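From: Chidubem Isah
To: trurketti-list
Date: Thursday, January 16, 2020
Subject: Re: [trurketti] Lending out the good tools

Kazue Shimada wrote:
> I know we agreed in July that members could borrow anything
> on the pegboard for a week. I'd like to go back on that. My
> marking gauge came home with a chip in it and the big square
> hasn't come home at all. Could we keep a second set for
> lending and leave the good ones on the wall?
> Kazue

Kazue, I'm for it, with grumbling.

The grumbling first. We already had a second set. It lived in the grey tub under the sink and was made up of whatever people's late uncles had left them, and it was so dreadful that everyone borrowed from the wall instead. If we do this again the lending tools have to be decent, or we'll be running a museum of blunt chisels and wondering where the sharp ones went.

I priced a modest kit on the weekend. A square, two gauges, a block plane, four chisels and a mallet comes to $224 if we buy the plane used, and Ursina says she knows a fellow in Abera who will part with his for $60 provided somebody listens to him talk about it. I nominate Lawal, who has the patience and a thermos.

On colour: Titilayo wants the lenders painted so they can be told apart across a parking lot. My first thought was that a painted mallet is an insult to the mallet. My second was that I have spent 81 dollars replacing things I put down in my own garage and never saw again, so I'm no authority. Something loud, then, on the handles only.

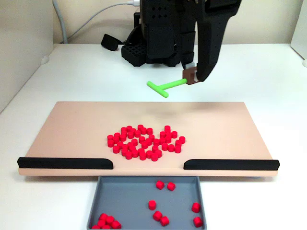 The sort of green I mean: see the T-shaped tool.

If we do go that way, please let it be one tin of one colour. The last time we left paint to individual taste we ended up with a sawhorse in mauve.

As for the missing square, I have no wish to conduct an inquiry. Whoever has it can leave it on the bench, face down if they're embarrassed, and I'll look the other way – I'm usually hunting for my glasses anyhow.

The sign-out book still hangs by the door. The pencil that was tied to it has been borrowed. Would whoever comes in first on Saturday please bring another, and a longer string.

Chidubem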